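The Tissue Problem
Software for soft objects, one grip at a time

Most planners assume that an object keeps its shape after it is picked up. Paper tissue breaks that assumption at first contact. For Gudrun Schwerdtfeger, who leads perception at Anside, the trouble starts with labels.

"A mug has a pose," she says. "A tissue has a state, and you have to decide how many numbers you are willing to spend on it."

Her group's tracking package, Kinance, spends 19. Two hold the contact line between the finger pads. The rest describe the folds above it, fitted fresh on every update. The training set has 1,579 grasps recorded with hand-held grippers at ordinary desks, clutter included.

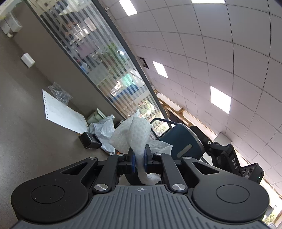 Control below the wrist

Fold estimates go to a planner written by Zdzisław Kurek. It ignores most of them. Kurek found that placement depends mainly on where the cloth or paper leaves the pads and which way the longest flap leans, so the planner searches over those terms and treats the others as noise.

Wide-angle views add a calibration step. Straight edges near the border of the image bend, and a fold estimated there drifts unless the lens model is applied before fitting. Kinance now corrects the points first and leaves the pixels alone, which cut the processing time per update to 5 milliseconds.

Thin material is still the weak spot. Where light passes through a single layer, the tracker can merge a flap with whatever lies behind it. Schwerdtfeger's fix, a per-point confidence value passed to the planner, is due in the January release.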